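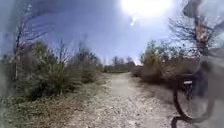 Ticket 2760: loose surface and dust on the Langat path
Category: Grounds / unpaved surfaces
Priority: Medium
Status: Closed, with follow-up
Assigned to: Hamisi Nyaga

Reported problem. Path users at Langat have complained of loose stone underfoot and dust on the straight section between the Hurnunard gate and the pump house. Two cyclists reported front-wheel slip. The path was resurfaced last season with screened pit gravel, nominal depth 80 mm, rolled in one pass. No edging was specified. The smoother, lighter strip down the center is where most of the traffic runs, and complaints refer mainly to the areas on either side of it, where small stones and grit lie on the surface. The reporter asked for a full resurfacing. Request not accepted at this stage, pending diagnosis.

Initial questions sent to reporter

1. Does the slip occur on the center strip or beside it?
2. Is the dust constant, or only after several days without rain?
3. Has anyone raked, graded or topped up the path since it was rolled?

Reply received. Slip occurs beside the strip, when riders pull over to pass. Dust is worst in the afternoon after dry spells. Nobody on site has raked it. The reporter believes a contractor vehicle used the path twice in spring but has no record of this.

Log

Entry 1, Sunday, September 29, 2019. Site visit, dry conditions. Walked the section from the gate end. Dug four test holes with a hand trowel, two in the center strip and two beside it. Center holes: gravel bound, hard to break with the trowel, full depth present. Side holes: top layer loose and comes away by hand, bound material underneath. Depth at the side holes was also 80 mm. Conclusion: material has not been lost in quantity. The problem is in the top layer only.

Entry 2. Checked for drainage faults. No ruts or washouts found. The verge on the shrub side is level with the path or slightly below it, so water can leave the surface. Drainage ruled out as cause.

Entry 3. Checked the delivery paperwork. The gravel was supplied by Jerolis under the order for screened material. Screened material has had most of the fines removed, and the fines are what bind the surface when it is watered and rolled. The center has packed down under feet and tires. The sides get much less traffic and have stayed loose. This agrees with the test holes.

Entry 4. Dust. Swept a short length of the center strip with a stiff broom and collected the sweepings. Fine powder, no clay lumps. Some dust is normal on this type of surface. Sweeping is not recommended as a treatment; it takes off the binding material and makes the fault worse. Grounds staff notified.

Entry 5. Trial repair, 109 feet of path starting at the gate. Method as follows.

Scarify the loose sides with a steel rake to half depth. Leave the center strip alone.
Spread unscreened crusher fines over the raked areas and rake again until the colors no longer separate.
Wet with a fine spray until damp all the way through. Stop before water stands on the surface.
Roll with the pedestrian roller, outside edge first, working toward the center.
Keep traffic off overnight.

Entry 6. Reporter asked whether the Nirell liquid binder in the store could be used instead. Advised against for now. The container is past its use date and the product has not been tried on this gravel. If the trial fails, a fresh container can be tested on a separate length.

Entry 7. Reporter asked whether the shrubs should be cut back at the same time. Not required for this repair. The growth is not in the walking line and the dry grass verge is holding the edge of the gravel in place. Do not strim the verge down to soil. With no edging installed, bare soil there would let stone migrate outward.

Entry 8. Trial length inspected after reopening. Raked areas firm under boot heel. Small amount of loose grit on top, acceptable. One soft patch near the gate, under-watered; rewetted and rolled by hand. Untreated length unchanged.

Resolution. Cause identified as low fines content in the supplied gravel, combined with single-pass rolling. Full resurfacing not justified. Remaining length to be treated by the same method in October, subject to crusher fines being in stock. Specification for future orders changed from screened to unscreened, with two roller passes minimum.

Open item. Contractor vehicle use in spring not confirmed. Gate key log requested from the site office, not yet received. H. Nyaga to chase.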